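Home | About the Institute | Research | News | Events | Contact

Filed under: Lab Safety and Operations

Grip-Force Fault Halts Household Tasks Program

The Ustholm Institute suspended work on its household tasks program for two days in June after a fault was found in the handheld grippers used to record demonstrations. No one was injured. Recording has resumed under revised procedures, and the full incident report is now available to staff and partners.

The fault was first noticed by Nyokabi Urio during a routine session. One gripper continued to close after the operator had released the trigger, and the fingertips held at full force until the power was disconnected. Ms. Urio stopped the session, tagged the unit and notified the safety office, as the rules require.

An inspection led by Stavros Sotiropoulos traced the problem to a worn return spring in the trigger assembly. The spring had been fitted in an earlier repair and was missing from the maintenance log. Of the 46 units in service, two showed the same wear. Both have been withdrawn. The review also found that 75 recordings had been made with the affected units — these have been set aside until their force readings can be checked against the video.

The bathroom tasks, which involve small items handled close to the operator's legs and feet, were the last to be cleared for use. 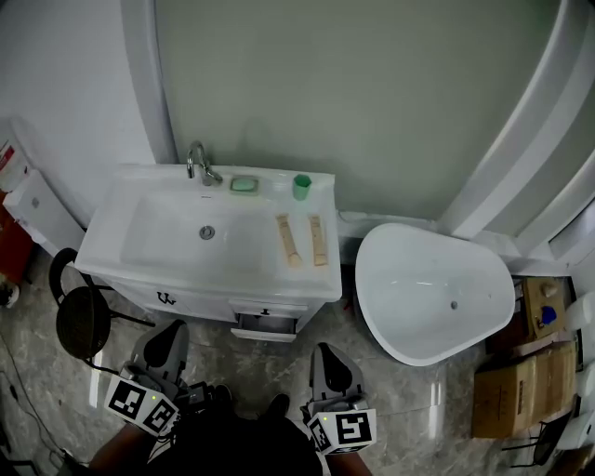 Bathroom station, with toothbrushes on the vanity top and a gripper on each side.

Operators must now complete a release test before each session and again after every 30 recordings. A unit that fails is to be tagged and returned to the workshop, and may not be adjusted at the station. Repairs of any kind must be entered in the log on the day they are made.

Questions about the new procedure should be sent to Evdokia Konstantinidis in the safety office. Partners at Katsaros who hold units on loan will be contacted separately.

Recent items
Katsaros Partnership Renewed
Changes to Workshop Opening Hours
Iraklis Raptis to Lead Summer Training Course
Updated Guidance on Battery Storage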